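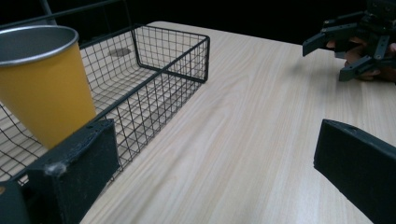

Yellow cup in the wire basket, with the open fingers of the hand-held gripper in front. Table 2 at Soneck.

I went to the Soneck open afternoon in December with my colleague Dexter Bañez. We came because our company packs small orders for cafés, and we want to know if a teaching kit can show a robot arm our simple jobs. The kit is called Letitz. You hold a gripper in your hand, you do the job yourself some number of times, and the recordings are used later to train an arm.

The bus from the station stops on the wrong side of the highway, so please go by car if you can. The visit started at half past one. Our group was 30 people, and this was too many for the two tables. I stood at the second one, where Jocelyn Estrella was explaining. She speaks slowly and clearly, for which I was grateful.

The job at our table was to take a paper cup out of a wire basket and put it back. It sounds like nothing. But the basket has thin wires, and on my first try I closed the fingers on the rim of the basket together with the cup. Jocelyn told me to come lower and to keep my wrist straight. The fingers have dark soft pads, and I liked them, because I could press a little too hard and the cup kept its shape. The pads collect lint. I asked how often they must be changed and she said that a spare pair is in the box, but she did not give me a number of months.

The grip is heavier than I expected. After ten minutes I felt it in my forearm. Dexter has bigger hands and he had no complaint. For our staff I would want to try it for a full hour before I say yes.

We saw also a second gripper, a claw with several flat dark grey and black fingers. It is a separate product, the Itik, and it costs more. I held it only a short time. It opens wide and looks strong, but I could not place it well inside the basket, and I think it is made for bigger things than ours.

Now the prices, as they were written on the sheet we received. The Letitz set is $1,153 with the case and one charger. The Itik alone is $587 more than that. Training the model is done by a partner, Rizvi, and is paid by the month. The sheet has no price for this part and you have to ask. I have asked and I am still waiting.

One visitor wanted to know how many recordings are necessary. For the cup job they used 182, made by two people in one day. For another object you must record again, at least partly. With our eleven sizes of cup this is my main worry.

Coffee was served in the front office, and the parking was free. Dexter has requested a loan set for two weeks in the new year. The deposit is refunded if the case comes back complete, including the spare pads.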